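June 2022, Monday
Handheld gripper notes, Cloloddale room

Back on the handheld rig today, first proper go since January, and I'd forgotten how much your forearm complains by lunchtime. The question is still the one we left hanging: does a policy trained on handheld demos care whether the bumpy soft pads were on for every demo, or can we mix pad types and let it sort itself out? Tredar (our name for the training code, for anyone new reading this) has always been fed a single pad type so far, so I can't say from the old runs.

Method as it stands: 2 grippers, one per hand, printed markers on the housings so the poses can be pulled out afterwards. 100 demos per pad type, same task, same desk, same start positions as near as I can manage by eye. I talked myself into keeping the slow demos in as well (they look dreadful when you plot them, all dithering near the grasp, but a policy ought to see some dithering!).

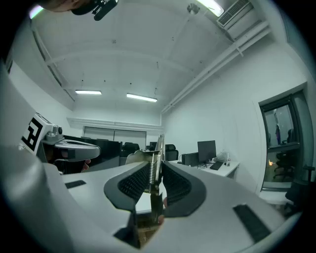 Goossens disagrees, and wrote in the margin of my plan that slow demos teach the policy to hover, so I should trim the pauses before training or at least run it both ways. Fair enough. Both ways it is, which doubles the training but doesn't cost my arm anything.

Pose tracking next. I'd been blaming the markers for the jumps in the January trajectories, but going back through the logs the jumps sit right where I turned my wrist fast, so I now think it's mostly motion blur. Plan is to cap the wrist speed in the instructions and throw out any demo with more than 20 dropped poses in a row. That number is a guess, I'll move it if it eats half the set.
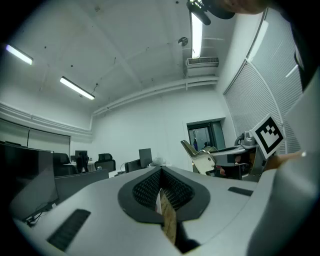
Photo: Flelico handheld set, Cloloddale

Training settings, so I don't have to dig for them again: 3000 steps for the quick check, then the long run overnight only if the quick one isn't rubbish. Compare on the arm with the mixed set first, then each pad type alone. Same object positions for all of them, marked with tape this time please (me, I'm talking to me).

Still to do:
Trimmed and untrimmed copies of the demos, named so a human can tell which is which
Redo the gripper width calibration, both hands
Ask whether the left and right clocks are being synced at the start only, or throughout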